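vendeo-demos
README, last touched 2014-11-26

What you have unpacked is a catalog of demo tapes, rehearsal recordings and one wedding set by Vendeo, a band that released two albums, broke up over a van, and then got back together to argue about the van. The audio is not in the folder. It is a catalog: text files, one line per recording, tabs between the fields.

I started the list in October because I was tired of answering the same email. The email goes: is the Balton version of "Tirkine" the one with the false start? Yes. It has always been the one with the false start. It now says so in tapes.txt, in the notes column, in capitals.

What's covered

There are 45 recordings listed. Of those, 40 come from cassettes I have had in my own tape deck, and the rest are known from other people's dubs. "Known" is doing some work in that sentence. One of them I know only from a man who hummed it to me over the phone.

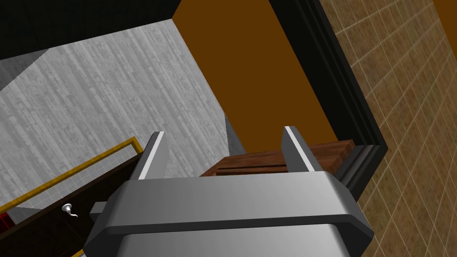
The earliest tapes are from the Balton rehearsal room, before they had a bass player, and they sound like it. After that come the Kjærgaard sessions, which were a proper demo with a proper engineer and are, in my view, the least interesting thing they ever put on tape. People who disagree with me tend to own the Kjærgaard tape.

Files

tapes.txt: the main list. One line per recording.
songs.txt: one line per song, with every working title I could find. "Tirkine" was called "Slow One" for a year, then "Fast One", then "Tirkine".
lineups.txt: who was in the band on which tape. Drummers have their own section.
trades.txt: who has offered to swap what. Out of date the moment I save it.

Columns in tapes.txt

id: a number. It doesn't mean anything. Please stop asking why 17 comes before 16; I found it first.
source: master, first dub, later dub, or hiss.
length: minutes and seconds, measured on my deck, which runs a little fast. If your copy is longer than mine, we're probably both right.
speed: "ok" or "off". Off means the guitars are in a tuning that no guitar has been in before or since.
notes: opinions. Ignore at will.

Sound grades

I use A to D. A means you can hear the words. B means you can hear that there are words. C is for completists, and D is for me. No A has been given to anything recorded at Balton, and the band had every chance.

Please don't mail me to have a tape upgraded because it means a lot to you. It means a lot to me too, and it's still a C.

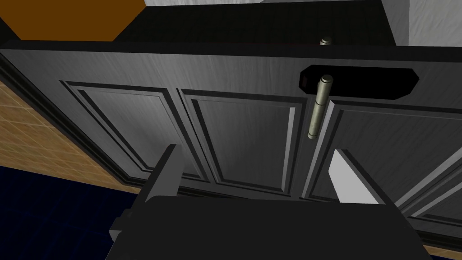 Abhishek Sengar wrote in to say that the grading is unfair to tape 21, that the hum goes away if you drop everything under the bass drum, and that a person with working ears would call it a B. I have tried this. The hum does go away, and it takes the bass drum with it. The grade now reads C+, and there is no C+ in the system, so any script you have that reads that column will fall over. Take it up with Abhishek.

Known problems

Dates are shaky before the Kjærgaard sessions. The band wrote the day and month on their cassettes but never the year, presumably expecting it to be all over by Christmas.

Two lines may be the same rehearsal from opposite ends of the room. I go back and forth on it. This week they are separate.

The accented letters in lineups.txt will turn to mush in some older text editors. If you see "KjÃ¦rgaard", that's your editor. If you see "Kaergard", that's me, and I'd like to hear about it.

Nearly all the song lengths for the wedding set include applause. I've left it in. They didn't get much elsewhere.
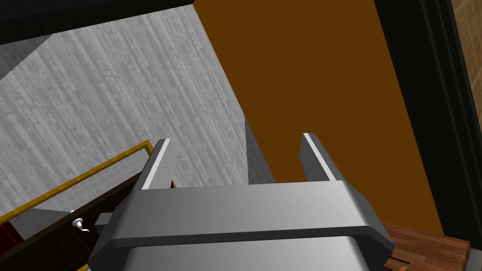
Using the list

Copy it, print it, put it on your own page. Keep the name of the list and keep my notes together with the grades, as neither makes much sense alone. Don't sell it, and don't sell the tapes either. The singer still has my address.

Corrections

Send one line per correction, with the tape number first. Tell me what you're listening to and on what. "I just remember it differently" goes in a folder, and the folder is quite full.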